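Switching your home phone to a digital line: what to expect

If you still have a landline, you will have had a letter by now or will get one soon. The old copper telephone network is being closed down and calls are moving over to the internet connection instead. We have had a good many questions about it at the Grernport advice desk, so Mackenzie Melnyk and I have put the common ones together in one item. It covers people who want to keep a home phone. If you only use a mobile and have broadband with no calls on it, there is very little for you to do.

In most homes the change is small. Your provider sends a new router, or tells you that the one you have will do. On the day of the switch you unplug the phone from the wall socket and plug it into the back of the router. The number stays the same and so does the handset in most cases. Older phones with a dial may not work, and it is worth asking before the day comes.

The part that catches people out is extension sockets. If you have a phone upstairs wired to a socket on the landing, that socket will probably go dead. The simplest answer is a set of cordless phones, where the base plugs into the router and the others only need a mains socket to charge. Tyson Girard on Zacharias Road had three extensions and replaced the lot with a cordless set, which he says took him less time than finding the router's phone port under its plastic cover. A provider may offer to rewire the extensions, but ask the price first.

Power cuts are the bigger worry. A copper line carried its own power, so a plain corded phone kept working when the lights went out. A digital line will not do that, as the router needs mains electricity. If you depend on the landline and have no mobile, or have no mobile signal indoors, tell your provider. They should be able to offer something to let you ring 999 in a power cut, such as a battery unit. You will have to ask in many cases, and it helps to have your account number to hand.

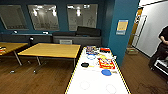

Battery units differ a good deal in how long they last. Ask how many hours you would get, what happens when the battery gets old, and who pays for the next one. Make sure the unit runs whatever your phone needs. A cordless base with no power is no use even if the router is still going, and for this reason several people in the Ernow end of the village have kept one corded phone in a drawer.

Then there are the other things on the line. Personal alarms and pendants are the most important. If you or a relative has one, ring the alarm company as well as the phone provider, and do not agree a switch date until both have told you the alarm will work. Test it as soon as the change is made. Burglar alarms, door entry systems, fax machines and some card readers may also use the phone line. Diarmuid Mac Giolla found that the alarm panel in his shop was dialling out on a number he had forgotten he was paying for. If there is a wire going from a box to the phone socket, find out what the box is.

Some people have asked if they must take broadband. If you have never had it and do not want it, you should be able to have a line for calls only. It may still come with a router, which you leave plugged in for the phone and otherwise ignore. Check that the monthly charge is not going up, and ask for that in writing.

Be careful with cold callers. We heard of three calls in February from someone claiming to be "the digital department" and asking for bank details to stop the line being cut off. No provider needs your bank details for that. Put the phone down, wait a few minutes and ring the number on your bill. Océane Gosselin took one of these calls and was told she had 13 minutes to pay. She hung up and her phone is still working.

A last note on call quality. Some members using Prellia routers have had crackling or dropped calls in the first week or so. In two of the cases we looked at, the router was behind a television with the phone base sitting on top of it. Moving the base a metre or so away cured it. If that does not help, report it and keep a note of the times.

The advice desk is open from 7 pm on the usual evenings. Bring the letter from your provider and a recent bill. If you cannot get out, leave a message and Mackenzie will ring you back.

Fongchan Rattanakul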